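How to Find a Small Clear Thing on a Busy Print

Leafy fabric is lovely until you put something pale on it. 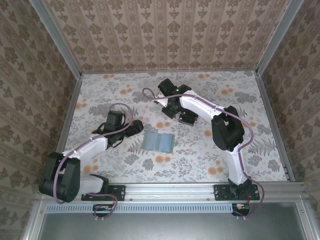 My weakness is prints with ferns on them. My other weakness is small see-through cases, and the two should never have met. Here's the routine, learned over 22 years of losing things at home.

Stop patting. Patting sends light plastic under the nearest fold, where it will stay until October.

Get low. Put your cheek near the cloth and look across it. Clear plastic has an edge, and leaves don't.

Kill the overhead light and hold a flashlight flat to the surface. Sweep slowly, left to right, then back.

Still nothing? Lift the fabric by all 4 corners and let everything slide to the middle. Inelegant, but so is buying another one.

Then stick a strip of bright tape on it. My sister Ornella uses fern green. We don't discuss it.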